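Home | Forum | Members | Search | Log in

Clevstead Formalwear Trade Forum > Fittings and Alterations

Topic: Deposit terms for made-to-order gowns

Fouzia Shaikh
Tuesday, June 23, 2020

Members are invited to comment on the proposed wording for deposits on made-to-order bridal and evening gowns. The draft asks for 40 percent at the time of order, with the balance due at the second fitting. A customer who moves the date of the wedding may do so once without charge, provided that written notice reaches the shop 14 days before the first fitting.

The draft does not cover accessories. Veils, gloves and belts would remain under each shop's own terms.
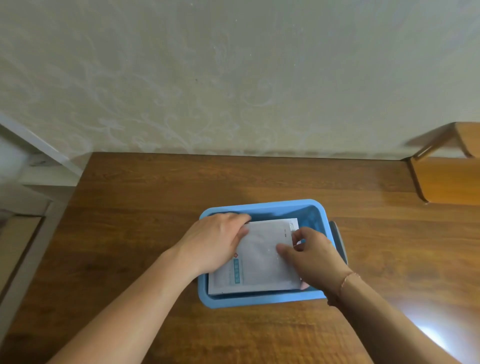

Packet and tray, on the tabletop.

Several shops have asked whether the new terms would apply to orders placed in April. They would not. Orders already signed remain under the agreement in force on the day of signing.

billach_bridal

Thank you for the draft. Our shop supports the single free change of date. We do not support the 40 percent deposit. Our fabric supplier requires payment in full before cutting, and on a gown with a long train the deposit would not cover the cloth. We would prefer that each shop set its own figure and print it on the order form.

hulleo_atelier

I must disagree with the previous post. If every shop sets its own figure, customers will compare deposits when they should be comparing gowns. A common figure protects smaller shops. We have used 40 percent for eight years and have had very few disputes.
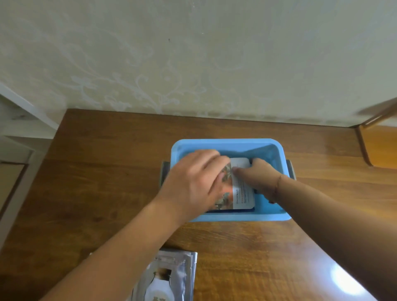
The question of the fitting room should be settled in the same document. Our alterations are priced after the first fitting, and customers sometimes sign the price sheet while still standing in the gown, which leads to complaints later. We now ask them to change first and sit down with the sheet. A plain wooden desk against a wall with a pale vine pattern is quite enough for this purpose, as long as there is a chair on each side and good light to read by. I would like to see a line in the terms stating that no alteration price is final until it has been signed at a desk.

billach_bridal

I have no objection to the signing rule. On the deposit, I remain of the same opinion. A shop that sells a sample gown for $400 and a shop that makes one from a sketch do not carry the same risk. 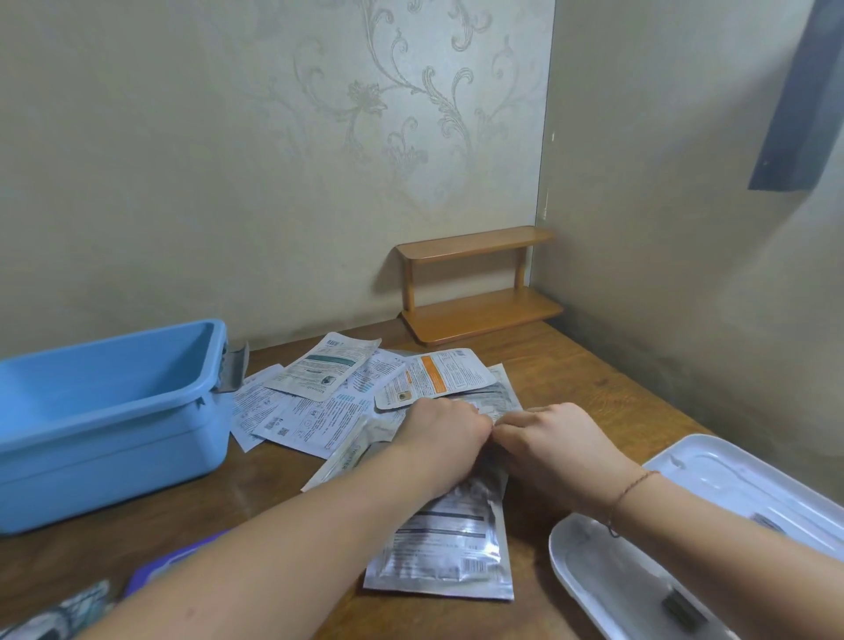
Bugti asks whether the deposit is to be returned if the shop itself cannot meet the delivery date. The draft is silent on this point, and customers will raise it before any other.

Fouzia Shaikh

The omission is noted. A clause on late delivery by the shop will be added, with the deposit returned in full on request. The signing rule will be included as an optional line. The deposit figure stays open, and members who prefer a range should post the lowest and highest amounts they could accept.

hulleo_atelier

We could accept a range, if the lower end is printed in the terms.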